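Visit report: Stimville open day, perception and tooling sessions

Filed under: Site visits, Manipulation software

The Stimville group opens its offices to outside engineers each January. I went for the software sessions and skipped the hardware hall. The program listed four talks and a long demonstration block after lunch. What follows is taken from my notes, in the order things were presented, with the parts that concern our own pipeline given more space.

Registration was at 8:30 and the first talk started late. The building is the former Wunness printing works, and the lecture room still has the sound of one. The slides were readable from the front half only.

Session 1: Pose recovery from hand-held grippers

Fergus MacRitchie presented the tracking stack, which they call Ukisberg. It takes wide-angle video and inertial data from a gripper carried by a person and produces a six-degree-of-freedom trajectory plus jaw opening per video frame. The trajectory is what the policy trains on, so errors here go straight through to the arm.

The design is conventional. A visual-inertial front end tracks features, a sliding-window optimizer runs behind it, and a second offline pass closes loops over the whole recording. Two details were new to me.

First, the jaws are masked before feature extraction. The mask is not fixed. It is rendered from a model of the linkage at the current opening, then dilated. With a fixed mask sized for the fully open jaws, they were throwing away usable table texture whenever the jaws were closed. With no mask, features stuck to the pivot screws and finger pads, which move with the camera, and the optimizer read those as evidence that the tool was standing still.

Second, they down-weight features on specular surfaces. A reflection on polished wood moves as the viewpoint moves and does not obey the same geometry as a mark on the surface. The tracker runs a check on each saturated region and on a margin surrounding it, and features inside are kept only if they stay consistent over 29 consecutive frames. MacRitchie said the threshold was tuned by hand and he would not defend the exact value.

The home recordings used in the talk come from living rooms and dining tables, with the owners' things left on them. One table came up repeatedly because it contains most of the known failure cases: gloss, glare, printed cartons and dark fuzzy fabric.
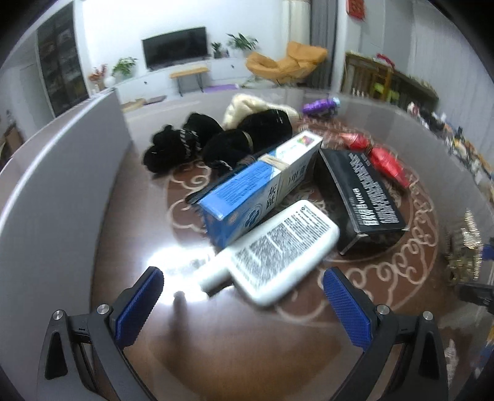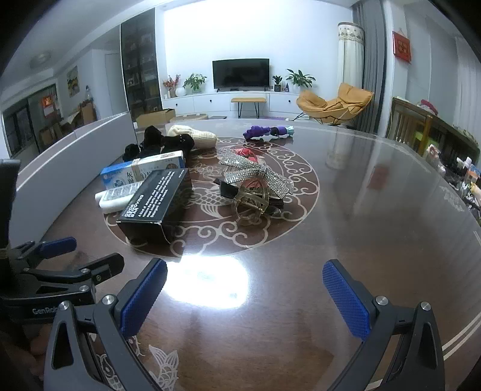
Gripper views of the dining table used in the talk. Both show glare on the tabletop and the blue finger pads; the second also shows another gripper at the left edge.

The second gripper matters for the two-handed case. Each unit is tracked on its own and the two trajectories are then brought into a common coordinate system. Alignment uses shared landmarks in the room, and the moments when one gripper is in the other's view serve as an additional constraint. Television edges and cabinet lines are useful landmarks. The medallion on the table is also useful, despite sitting under the gloss, as the line work gives stable corners wherever the glare leaves it alone.

I asked about motion blur, given that box print smears readily when the tool turns. The answer was that the front end falls back to inertial prediction for short gaps and flags the segment if the gap runs long. Flagged segments are kept but are not used for training until the offline pass has been over them.

Session 2: Segmentation and object naming

The Villanueva module labels objects in the recordings. It runs after tracking and uses the recovered poses to merge detections across views. Of 714 object tracks in the evaluation set, 144 needed a manual correction. Most corrections were merges: two soft items lying against each other came out as one object. Black fabric was the worst category. Cartons did well, including at oblique angles.

Transparent and glittering items were handled separately. For a translucent claw clip or a rhinestone bow, the mask boundary changes from view to view, and the merge step then splits one thing into several. Their current fix is to loosen the overlap threshold when the depth estimate inside a mask is noisy. It helps with clips. It also joins clips to whatever is beneath them, and the presenter showed two such cases without being asked.

Text on packaging is read opportunistically. If any view in a track is sharp enough, the string is attached to the track as metadata. It is not used for naming yet.

Session 3: Planner interface

Short, and mostly an API walk-through. The planner accepts a target grasp pose, an opening width and an approach cone. Collision checking is done against a voxel map built from the tracked video, with a coarser fallback where coverage is thin. Replanning is triggered at a fixed interval of 400 milliseconds or when the map changes inside the approach cone, whichever comes first. I would have liked numbers on how often the second condition fires. None were given.

The interface is versioned per message type. We do the same and have regretted it, so I raised this over coffee. They have a compatibility test that replays old logs against each new release, and it blocks the merge on any mismatch.

Demonstration block

Visitors could load a recording into the review tool and step through it. The tool plots the trajectory beside the video, with jaw opening on a separate track and flagged segments in gray. Scrubbing was smooth on the desktop machines and slow on the laptops. Masks can be toggled per layer. I found no way to compare two tracker versions on the same recording side by side, and was told this is done with a script at present.

Items to follow up

Rendered jaw mask: try on our own recordings. We have the linkage model already.

Specular check: ask for the consistency test as pseudocode. MacRitchie agreed to send it.

Log replay in the merge gate: discuss with the release group before the next interface change.

Replan statistics: request again by email.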